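Wishlists, again

Last month I said I would stop writing about marketing and get back to the inventory code. The inventory code is still broken in the same two places, so here I am writing about marketing.

What set me off was a thread on a developer forum I read too often. Somebody posted that their game had 951 wishlists, and was it ready to launch? The replies came in like weather reports. Wait until you have more. Launch now, the number is meaningless. Multiply by this, divide by that, here is a spreadsheet. I have read a version of this thread every few weeks for years and I have never seen anyone in it say where their multiplier came from. They got it from an older thread, I assume, and that thread got it from a conference talk given when the stores worked differently.

My own game, Calloway, is a slow thing about running a ferry between islands. You load cargo, you watch the tide table, you decide who gets left on the dock. It has no combat and I'm told this is a problem. I put the store page up in September with six screenshots and a trailer I cut myself in a weekend, and wishlists came in at a trickle. Then a small festival took it and I got 200 in a few days, and then it went back to a trickle.

So what do I know after that? I know that people who look at festival pages click a button. I don't know if they will ever spend money. Clicking the button costs nothing. I have a wishlist of my own with games on it that I don't remember adding, and I went through it on Thursday out of spite and removed most of them. Some developer somewhere saw their graph dip and probably wondered what they did wrong.

The advice I keep getting is to hire somebody. A company called Stollico wrote to me right after the festival. They do "wishlist acceleration." I asked what that means and got a PDF. The PDF has a lot of arrows in it, all of them going up. There is a case study for a game called Mitstead, which I had bought and played, and which I liked, and the chart shows the line climbing from the week Stollico got involved. It doesn't mention that the demo came out that same week. I only know because I played the demo that week. If I hadn't, I would have looked at that chart and felt something.

I wrote back and asked how they separated their work from the demo. The answer was that their approach is holistic. Then they offered me a discount.

Maybe they're good at it. I can't rule that out. But they want money up front for a result that neither of us could measure, and I have been on the other side of that arrangement, back when I made websites for restaurants, so I recognize the smell.

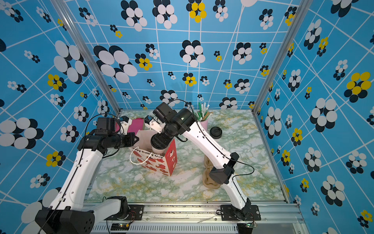
The other thing I was told to do is change engines. This comes up whenever I mention that Calloway runs on Batonix, because it's a small engine and the big ones have better this and better that. Fine. They do. The lighting in the big engines is lovely and mine looks like it was done with a desk lamp. But I have watched two people from my old jam group move a half-finished game to a new engine and neither of them has a finished game now. One has a very nice water shader.

I'm not a Batonix fan, by the way. The documentation reads like notes somebody left for themselves. Tilemap collisions changed between versions and the changelog entry said "improved collisions," and I lost a whole evening to passengers walking off the side of the boat. The audio mixer forgets its settings if you rename a bus. I filed that one and it got labeled "by design." What I have is a list of things it does wrong that I've already worked around, and if I moved I would trade that for a list I haven't met yet.

People do say the new version will fix the renderer. The last version was going to fix the renderer.

Back to the number. What I wanted was some sign of whether anybody would like the game, and I tried something dumb. I put the build on a laptop at a local game night and sat at a different table. No sign, no pitch, just the thing running with a controller next to it. Most people picked it up, drove the ferry into the rocks, and put it down. A couple stayed nearly 30 minutes. One of them skipped every line of dialogue I spent the spring writing and seemed perfectly happy. She was doing the cargo puzzle over and over, resetting it when she got a bad stack.

I can't make a chart out of that. It was a handful of people on one evening, all of them the sort who go to a game night, and a few of them may have been polite. I've been fooled by politeness before. My first game got a lot of "this is so cool" and sold to my cousins. But I did come home and move the cargo puzzle to the front of the game, before the long talk with the harbor master, and I cut that talk in half. It's better. I think it's better. I've played the opening so many times that I might be the last person who should judge.

So the plan, as far as there is one. I'm not paying for acceleration. I'm staying on the engine. I'll put out a demo with the cargo puzzle up front and see whether people get to the end of it, since that at least takes some effort from them. If hardly anyone does, I'd like to find that out while I can still change the game, and a wishlist count won't tell me.

Somebody will comment that completion rate is a vanity metric too. Probably. Someone did tell me already that a demo hurts sales, and someone else told me a demo is the only thing that helps sales, and both had a link. I read both links. One was a survey that people chose to answer, about games in a different genre, and the other was a post by a man selling a course on demos.

The save bug is still there, for anyone following along. If you dock during fog and quit before the horn sounds, the boat comes back with no cargo and all the passengers stacked in one spot. I have two theories and I don't believe either of them. I'm going to go rip out the autosave tonight and see if it still happens without it.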